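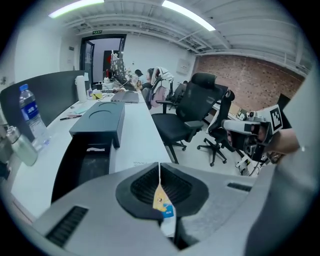 Valter Sampaio wrote under the last version of this page that the whole thing could be cut to one line: ask the supplier for a price and double it. He has a point, but doubling the wrong price still gives you the wrong price, so I have kept the long version and fixed a few things in it.

How to budget for hand-held grippers without fooling yourself

I plan equipment for a small office that collects handling data for robot training. I have been sent a lot of quotes, and I no longer believe the first page of any of them. The steps below assume you want people working with the grippers day to day, in an ordinary room with desks in it, and that the money is your problem.

Step 1. Write down the task before you look at any kit.
One paragraph is enough. What will be picked up, how heavy is it, who will hold the gripper, for how many hours a day? If you can't fill the paragraph, stop here. A sales rep will be glad to fill it for you, and you'll pay for that.

Step 2. Price the set, then price everything the set needs.
A Laken pair was quoted to us at 2000 for the hardware. The quote left out spare fingers, printed markers, cables, chargers, storage and delivery. Added up, those came to 421. That isn't a scandal, but it wasn't on page one either. Make your own sheet with these lines and don't let anyone merge them:

Grippers, per pair
Spare parts for one year
Markers and reprints
Cables and power
Storage for recordings
Desk and floor space
Hours for setting up and checking
Repairs and postage both ways

Put a zero where a line costs nothing. A blank means you haven't asked.

Step 3. Count hours as money.
Most budgets I see fall over at this line. Someone has to calibrate, charge, label, copy files and throw out the bad recordings. Suppliers call this "minimal". Ask what minimal means in minutes per session and get the answer in writing. Harriet Escobedo asked Serrano for it three times in April and got a brochure each time. We took Serrano off the list.

Step 4. Ask for a loan before you order.
Two weeks is the least I'd accept. Have the people who will do the work use the thing, for full sessions. A gripper that feels light in a demo may feel very different by the end of an afternoon. Keep a plain log: start time, stop time, what went wrong, how long it took to put right. Don't let the supplier's engineer sit in for more than the first day.

Step 5. Buy fewer than you want.
We wanted 4 pairs and bought 2. I still can't tell you if that was clever, but we do know what the second order should look like, and it isn't the same as the first. Bulk discounts on something you've used for a fortnight aren't worth much. Trorel offered us one that ran out on the Friday. The next month they offered it again.

Step 6. Read the support terms twice.
Look for the turnaround time on repairs, who pays postage, and what happens if the software stops being updated. "Lifetime updates" should make you ask whose lifetime. With Rumel the hardware cover was fine and the software cover was one sentence long.

Step 7. Set a date to stop.
Pick a day when you will look at the log and the sheet and decide if the money is doing anything. Write it in the budget itself. Projects without such a date tend to buy more equipment.

A note on spreadsheets: Raquel Mendes asked for mine. It is the list in Step 2 with three columns, quoted, paid and why different. Fill in the third column on the day the invoice arrives or you never will.

Last changed 24 August 2020. Step 6 is new, and the storage line in Step 2 was missing before.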